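Shared Desk Layout and Clutter: Project Report

Print this page | E-mail this page

1. Aim

The project looked at how small items spread over long white desks in the Lavov study room, and whether fixed places for them would free more working surface. Notes were made over 13 sessions in April.

2. Items left beside the keyboard

Drinks and packaging were recorded separately from stationery. Bottles were the main concern, given the risk to keyboards. 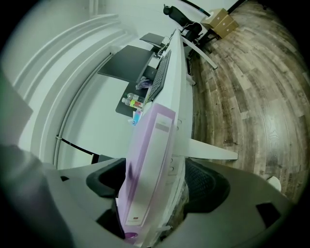
Fig. 1. Binder, keyboard and two water bottles on the desk.

The binder was logged as stationery, and the bag near the keyboard as packaging. Cables were noted but not scored.

3. Back and right side of the desk

Screens and computer towers were treated as fixed. Tissues, small bottles and packets were treated as movable and given a place at the back right.

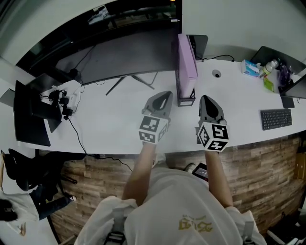 4. Keyboard and mat

The mat and keyboard define the working zone. A wire-mesh organiser near the back edge takes up little of this zone and was kept in the proposed layout.

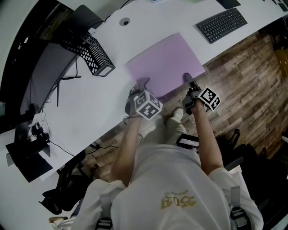
Bindu Poduval

The proposal allows 15 minutes per week for clearing each desk. Cable routing through the grommets is left for a later report.

Related items
Storage Survey: Jarkberg Reading Room
Orlandini Shelving Trial
Gonix Cable Tray Notes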